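Fideren Tabletop Set, version 2

README

Fideren is a small set of recordings of light craft and party items being handled on a table: balloons, strips of cloth, clear packets, printed cards, ribbon, tape and similar things. It was put together at Urnby in May and is kept in the Shenoy folder of the shared archive. The full download is around 18 GB.

Version 1 covered only the cards and ribbon. Those recordings are included again with new file names, so old scripts that look for the short names will need a change. The old names are in names_old.txt.

What is in the set

There are 104 clips and 24 listed items. Each clip has one line in clips.csv with the clip name, the items on the table at the start, the items handled, and a free-text note. Items are described in items.csv, one line per item, with color, rough shape and how easily the item bends or folds. If an item comes in more than one color, it gets one line and the colors are separated by a slash.

The notes column is uneven. Some clips have a full sentence and some have a word or two. We left the notes as written apart from fixing typing mistakes.

Table and backdrop

The tabletop has a dark gray fabric over it and a black curtain hangs behind. Pale items show up well against both. Dark items do not, and the black cards are hard to pick out when they lie flat with the printed side down. Check the item list before deciding that a card is missing from a clip.

The fabric was smoothed between clips but not ironed. Small wrinkles are normal. Lint shows up in some of the later clips and has not been edited out. 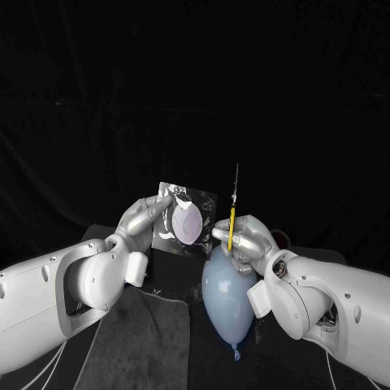
Packets are the items most likely to cause trouble. The clear plastic throws back glints of light, and these move as the packet tilts. What is inside can be easy to read one moment and lost behind a bright spot the next. In items.csv the packet and its contents have separate lines, joined by the same number in the group column. When a packet is opened during a clip, the contents keep that group number for the rest of the clip.

Loose bits of backing and torn-off tabs are all labeled "scrap". They do not get their own lines. If a scrap is still attached to a packet, it counts as part of the packet.

Balloons

Balloons are labeled "flat" or "inflated". A partly filled balloon goes under "inflated" as long as it is tied. The knot is treated as part of the balloon and not as a separate point, which differs from version 1 of our labeling guide. Sizes were not measured. Two balloons of the same color can look quite different depending on how much air went in, so please don't use them to judge scale.

The inflated ones are also light enough to roll or drift when anything moves near them. A few clips were stopped early for this reason and have "short" in the notes column.

Cloth and ribbon

Cloth strips are cut pieces with plain edges. They twist when held from one end, and the label follows the strip as a whole even where it crosses over itself. Ribbon is listed apart from cloth. When a strip is hidden behind something for part of a clip, the label stops and starts again with the same item number.
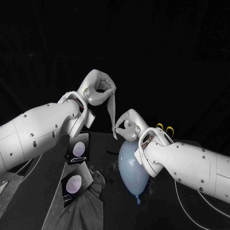
Cloth strip and pale blue balloon held above printed cards on the dark tabletop.

Printed cards

The cards were printed at Sirthorpe for this set. They have simple shapes and scribbled lines on them, including balloon-like shapes. A drawing of a balloon is labeled as part of its card and never as a balloon. This was the most common mistake in our first pass, and there may still be one or two left - write to us if you find them.

The cards are not instructions. Their position on the table has no set meaning, and a card showing a shape does not tell you that the matching item will be used.

Files

README.txt - this file
clips.csv - one line per clip
items.csv - one line per item
names_old.txt - version 1 names next to the new ones
clips/ - the recordings
labels/ - one text file per clip, same name as the clip

Clip names begin with the main item, then a number, for example balloon_007 or cloth_012. The numbers have gaps where clips were dropped.

Known problems

The color words are not fully consistent. "Lavender", "lilac" and "pale purple" were all used by different labelers and should be read as the same color. "White" covers everything from bright white to cream.

Start and end times in labels/ are rounded to the nearest half second. For fast handling, such as letting go of a strip, this is too coarse.

Clips recorded on the Sunday session have the sound removed. The others have room noise only.

The set is narrow. It has one table, one backdrop and mostly pale, soft or thin items. It will not tell you much about how the same items look on a bright kitchen counter or in a cluttered drawer.

Use

Fideren may be used for research and teaching. Please give the version number when you write about it, and do not pass on the clips without this file and items.csv. Corrections to labels are welcome as a plain list of clip name, line and suggested change. They go into the next version and we don't patch the current one.

Contact: Fideren data desk, Urnby | Copyright Shenoy archive | Back to top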